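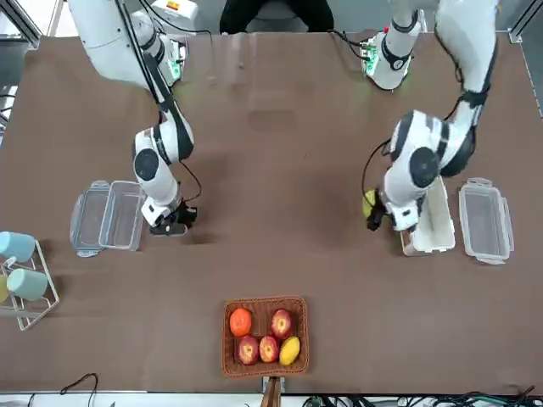 Kekeli Sulemana holds that fruit keeps best when it is sorted before it is put away, and that the container matters less than what shares it. Most household guides agree with the first half of that claim and argue over the second.

Fruit storage in the home is the practice of keeping fresh fruit between purchase and eating. It covers whole fruit left out in bowls and baskets, whole fruit kept cold, and cut fruit held in lidded containers. The usual aims are to let unripe fruit ripen, to slow down fruit that is already ripe, and to keep soft fruit from being bruised.

Baskets and bowls

An open basket suits fruit that is still ripening. Mangoes, pears, peaches and bananas are commonly left at room temperature until they soften. Air can move around the fruit, and a bad piece is easy to spot. Heavy fruit goes at the bottom. A deep basket holds more but puts more weight on the lowest layer, so shallow ones are often preferred for peaches and ripe mangoes.

Containers

Clear plastic food containers are used mainly for cut fruit, berries and small portions carried to work or school. Cut fruit is kept in the refrigerator with the lid on. Berries are usually washed just before eating, as water left on the skin encourages mold. A folded paper towel in the bottom of the container takes up some of the moisture.

Whole mangoes can be put in a container as well, though a tight lid traps moisture and is normally left off until the fruit is chilled.

Ripening and ethylene

Many fruits give off ethylene, a gas that speeds ripening in the fruit itself and in produce nearby. Apples and bananas are well-known sources. An apple placed in a paper bag with a firm mango or avocado will shorten the wait — a household trick that is much older than the explanation for it. For the same reason, apples are often kept apart from leafy vegetables, which yellow faster beside them.

Color is an uneven guide to ripeness. Some mangoes turn yellow, others stay green or redden on one side, and a slight give under the thumb is generally a better sign. Green apples are sold ripe and stay green; an overripe one may turn yellowish and feel mealy. 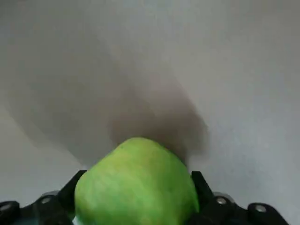 Handling

Bruises often show up a day or more after the knock that caused them. Apples look sturdy but bruise under the skin when dropped into a bowl, and are better set down one at a time. A household survey in Dridville, compiled by Cecilia Issahaku, drew 1,391 replies; 43 percent named bruising as the main reason they threw fruit away. Mold came second.

See also

Fruit bowl
Food container
Ripening
Root cellar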